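Jedemau 餐具共用间项目中期进展报告
提交：Floner 资助办公室
2023年6月18日

各位好：

上一次给你们写报告还是一月份，那时候我们连水管都没有接好，报告里能写的大半是打算。这回总算有不少实在的事情可以讲了，所以篇幅可能会长一点，请各位泡杯茶慢慢看。着急看数字的话可以直接翻到"出借情况"那一段，不过我还是很希望你们能把前面关于清洗和摆放的部分也看一看，因为这半年我们的力气多半花在那里，钱也是。

先把项目本身再说一遍，免得新接手的同事摸不着头脑。Jedemau 这一带的老房子厨房都很小，柜子更小，谁家要是办一次满月酒、一次生日饭，或者楼里凑在一起吃顿火锅，碗碟总是不够，最后就是一大包一次性餐具，吃完又一大包垃圾。我们想做的事情很简单：把一楼原来堆旧家具的那间屋子腾出来，放上成套的碗、盘、杯子和几口大盆，谁要用谁来借，用完了洗干净还回来。Floner 的这笔资助，主要用在屋子的改造、餐具的购置和清洗设备上。

一、屋子

旧家具在一月底之前全部清走了，这比原先想的要费劲得多。有两只大衣柜卡在楼梯口，拆了门、拆了背板才抬出去，墙皮也蹭掉了一块，后来请 Buckley 的师傅来补墙的时候顺便把整面墙都刷了，这一笔费用在附表里单列了出来，数目不大，还是想跟你们打个招呼。

地面重新做了找平。原来的地砖有几处翘起来，推着一车碗从上面过，听着那个叮叮当当的声音真是揪心。现在铺的是防滑的灰色地胶，拖起来也省事。唯一不太满意的是门槛，我们本来想整个去掉，施工的时候发现下面走着一根管子，只好做了一段小斜坡。推车能过，就是要慢一点，我们在门边贴了提醒。

水槽是双槽的，一边洗一边冲，热水器装在右手边的高处。安装之后水压一直偏小，师傅前后来了三趟，最后换了一段进水管才好。现在两边同时开也够用了。通风还差一点意思，夏天屋里水汽重，下半年如果预算还有余地，我们想加一台排风扇，这件事后面会再提。

二、架子和分区

架子用的是 Sarotar 的金属层架，一共 24 组。起初我们是按品类来摆的，碗归碗，盘归盘，杯子归杯子，看着特别整齐，拍照片也好看（我们自己得意了好几天）。可是真借起来就发现不对劲：来的人十有八九是说"我家要来八个人吃饭"，于是要在屋里兜一大圈，这边拿碗，那边拿碟，再回头找勺子，手里端得满满的，又要腾出手来登记。

所以到了春天我们把整间屋子重新排了一遍，改成按"一桌"来配。每一格里放一桌用的碗、盘、杯、勺，格子前面挂一张牌，写着几人份、有哪些东西，借的时候连筐一起端走就行。散件另外放在靠窗的几组架子上，补缺、配单的时候用。重排花了整整一个周末，中间还停借了几天，有几位街坊白跑了一趟，我们心里很过意不去。不过排完以后，借一次的时间短了很多，连平时嫌麻烦不肯来的老人家也愿意来了。

有一个细节想特别说一说。最下面那一层我们原先拿来放大汤盆，想着重的东西放低处稳当。后来有好几位年纪大的邻居说弯腰费劲，抱着一只大盆站起来更费劲。于是大盆挪到了齐腰的那一层，最下面改放桌布和折叠好的布袋。这样改过之后没有人再抱怨了，桌布反倒借得比以前多，大概是因为放汤盆的时候大家从来不往下看。

三、餐具购置

申请书里写的目标是购置并入账 1,000 件餐具。截至写报告的时候，登记在册的是 1,194 件，超出来的部分有一些是街坊捐的，还有一些是我们买得比预期便宜，省下的钱又补了一批小碗。捐来的东西我们没有照单全收，有裂纹的、掉瓷的、描金边的都婉拒了。描金边的确实漂亮，可是进不了洗碗机，也进不了微波炉，放在共用间里迟早要出问题，跟捐的人解释清楚，大家也都能理解。

碗的材质我们反复琢磨过很多次，这里多啰嗦几句。瓷碗好看、耐脏、不染色，可是沉，一筐碗端上五楼，真不是谁都端得动的。不锈钢的轻，也摔不坏，就是盛了热汤烫手，小孩子端着尤其不放心，而且不少长辈觉得请客用钢碗不像样。我们后来两样都少买了一些，另外添了一批轻便的半透明碗，主要给孩子和凉菜、水果用。这批碗买回来之后意外地受欢迎，因为放在架子上一眼就能看出里面有没有残渣，检查起来特别快。缺点也有：盛过咖喱和辣油之后容易留一圈黄印子，要泡小苏打水，急着收进架子的话那圈印子就越来越难弄掉。

杯子这边倒没有那么多讲究，厚底的玻璃杯和搪瓷杯各半。搪瓷杯磕掉瓷的比我们想的多，多半是在水槽里互相碰的，现在水槽底下垫了一层软垫，好了很多。

四、出借情况

从春天正式开放到现在，一共登记了 584 次出借。最忙的是过节前后，有几天架子几乎空了，连靠窗那边的散件都被拼成了一桌一桌的借走。平常日子就平缓得多，多数是家庭聚餐，也有学校的家长会、楼里的歌咏队，还有一次是一对新人在院子里摆酒，借走了能借的全部白盘子，还回来的时候每一只都擦得锃亮，筐里还放了一包喜糖。那包糖我们吃了好几天。

归还总的来说很准时。迟还的也有，通常打个电话就送回来了，真正找不回来的只是少量勺子和小碟。勺子这东西大概在哪里都是这样，不知不觉就混进了自家的抽屉，我们打算在勺柄上做个小记号，已经跟供货的那边问过价钱。

破损按照申请书里的约定，不向借用的人收费，只请大家如实写在登记本上。刚开始有人不好意思写，悄悄把缺了口的碗压在最底下还回来，很容易划到手。后来我们在门口专门放了一只铺了旧毛巾的盒子，谁打坏了东西放进去就好，写不写名字都行。从那以后再没有在筐底摸到过碎口。

五、清洗、检查和摆放

这一部分是这半年改得最多的。原先的办法是谁借谁洗，洗好送回来直接上架。实际做下来，各家洗碗的习惯实在差得太远，有的洗得比新的还干净，有的碗底还粘着米粒。所以现在还回来的东西一律先放到检查桌上，过一遍手再上架，不合格的就进洗碗机重洗。

检查桌的桌面是白的，这是特意选的，水渍、油渍、掉下来的渣子都看得清楚。碗放上去之后先看口沿，再看里面，最后翻过来看底。看口沿的时候最好用手指沿着摸一圈，有些细小的缺口眼睛看不出来，手一碰就知道。半透明的碗对着光看里面，有没有油膜很分明，比瓷碗省事。

零散的小物件也在这张桌子上归类，圆柱形的东西要横着放，一件一件分开，别竖在桌边上，一碰就滚。刚开始大家图省地方，把什么都竖起来排成一排，滚到地上几回以后就老实了。另外碗和别的东西不要挨得太近，拿碗的时候容易带到旁边的，碰出声响来，自己吓一跳，手一松反倒真的打了。
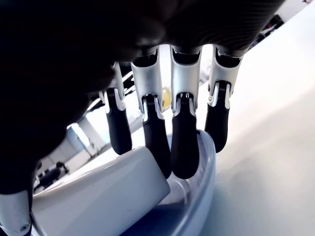 白色的桌面，半透明的碗，旁边横着一件白色的圆柱形物件。

报告的初稿在街坊群里传过一遍，有一条留言我们觉得应该照实转给你们：半透明的碗我家借过好几回，轻是真轻，孩子自己就能端，可是叠在一起容易吸住，湿着叠更难分开，上次使劲一拔，两只一起飞出去了，能不能中间垫张纸，或者干脆别叠那么高？还有那个黄印子，我试过放在太阳底下晒，晒两个下午淡了很多，你们可以试试。

这两点提得都很好。叠放的高度我们当天就改了，半透明的碗每摞最多六只，上架之前必须晾透，摞与摞之间留出一只手的宽度。垫纸我们试了一下，干的时候确实好拿，可是纸沾了潮气就会贴在碗底，还要再洗一遍，后来换成了剪成圆片的薄布，目前看还不错，用一阵子再告诉你们结果。晒的办法也在试，窗台上现在排着一溜碗，路过的人都以为我们在卖什么东西。

洗碗机的用电比预算里写的要高，主要是重洗的次数比预想的多。检查的标准定得严，这笔账就省不下来，我们商量过后还是决定不放松。相应地把水槽手洗的部分多做了一些，油不重的直接手洗，不等凑满一机。这样调整以后，电费降下来一截，明细在附表第二页。

六、还没做好的事情

有几件事情进度落后了，也一并写在这里。

排风扇还没有装，前面提过。屋里潮，布袋和桌布晾不干，有几条已经有了味道，重洗以后暂时晾在院子里。

登记还是靠纸本。原来说好要做一个可以在手机上查询的小表格，做了一版，字太小，年纪大的邻居看不清，年纪轻的又嫌要点好几下。我们打算重做一版，只留下"哪天、几桌、还剩多少"这几栏，先求能用。纸本会继续保留，很多人喜欢翻着看前面的人借了什么，顺便聊上几句。

餐具使用的小册子写了一半，卡在配图上。目前的文字是够用的，就是干巴巴的，尤其是怎么叠碗、怎么装筐这两页，光靠字很难讲明白，下一阶段会补齐。

还有就是给隔壁楼的延伸服务。他们问过好几次能不能也借，我们当然愿意，只是按现在的库存，过节那几天肯定不够分。初步的想法是平日对两边都开放，节前那一周先紧着本楼预订的，有剩余再放出去。这个办法还没有正式定下来，很想听听 Floner 的意见。

七、下一阶段的安排和请求

下半年我们准备先把通风解决掉，再补一批八人份的成套碗盘，半透明的碗也会再添一些，尺寸想选稍微浅一点的，盛水果好看，洗起来也不用把整只手伸进去。Sarotar 的架子还有两组的层板需要加固，已经跟他们约了时间来看。

经费方面，目前的支出总体在预算之内，只有补墙和电费两项超出，购置那一项则有结余。我们想申请把购置项下的结余转一部分到设备项，用来装排风扇，具体的数目和报价单附在后面。如果需要另外填表，请告诉我们用哪一份，上次那份格式我们填错了一回，给你们添了麻烦，很抱歉。

你们之前问过能不能来看看，当然欢迎，什么时候都行，提前说一声就好。来的那天中午正好可以在这里吃顿便饭，碗是管够的，菜由楼里几家凑。想看最忙的样子就挑节前来，想安安静静坐着说说话，平常的下午最好，院子里有树荫，检查桌这边光线也亮。

附件：支出明细两页；排风扇报价单；登记本摘录。

Jedemau 餐具共用间 敬上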